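Support > Grippers > Pindell felt finger kit > Ticket 1913
2 min read

Status: open, waiting on customer
Reported by: Nghĩa Hầu, Cusanley trial site

Trial unit drops stemware when loading a gold wire rack. Glasses are held upside down by the stem. Slip happens on 3 of 6 lifts, always while the wrist is turning.

Checked so far:
– Finger pads seated, screws tight.
– Firmware reloaded. No change.
– Grip force raised one step. Slip down to 1 of 6.

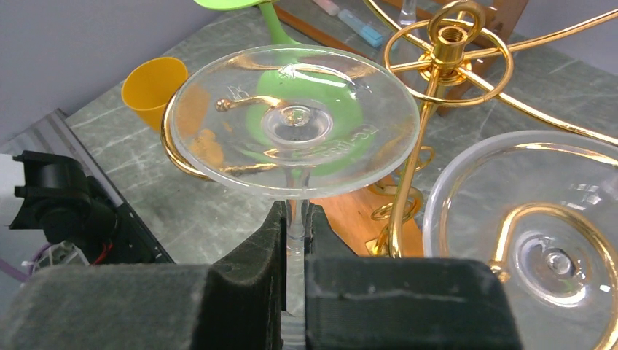
Asked Nghĩa to keep the raised force and slow the wrist turn by half, then repeat the six lifts. Pads are rated for some 4000 cycles and this set is well under that, so no replacement yet. If it still slips, we will send the Geltunley pads – same mount, thicker felt. Trial extended to the end of November.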